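Small kitchen, big appetite

I've wanted a proper kitchen for years, and the nearest I've got is a toy one! It's all there – hood, hob, tiles, a microwave stuck for ever at 01:30 – and I'm more than a little jealous of those tiles. Mine are brown.

Utensils on the wall, pot on the hob:

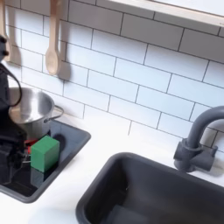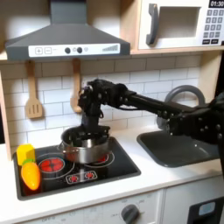
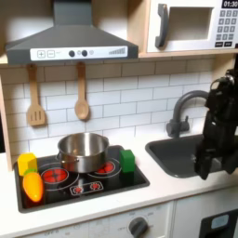
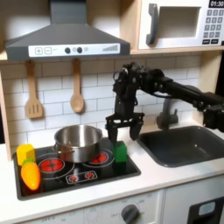
My own plan, made in January over a Flendetti catalogue, was to hang every spoon I own. Then Cokura quoted me 2,711 for cupboards (no handles, mind) and I went off the whole idea. So it's seven hooks from the market in Brusstead, and four are up already.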